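3.2 Block set and work surface

All sorting layouts were built on a single board of light maple strips, bolted to a perforated metal table.

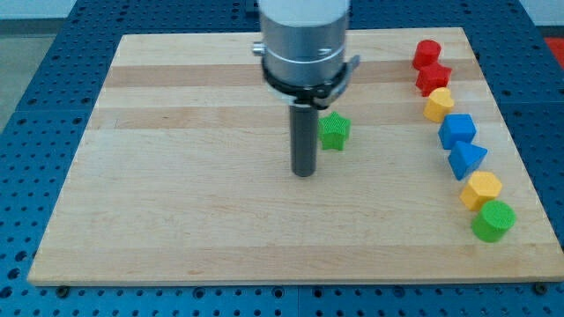
The strips differ slightly in tone, and the bands between them served as a reference when the layouts were reset. Shapes were taken from the Plalitz set: cylinders, stars, a heart, a cube, a triangular prism and a hexagonal prism, in red, yellow, blue and green. Shape and color were not fully crossed — two blocks may share a shape but differ in color, as with the red and green stars in Figure 4.

Figure 4. Layout with one block apart and seven in a column along the right side of the board.

The ridged finish of the blocks reduced glare under the room lights. Each layout was scored separately by Cormier and Chauvin for spacing and order. Of the 1467 layouts recorded, 200 were set aside for calibration. Layouts in which a block had tipped over were scored again after correction and are reported in Section 4.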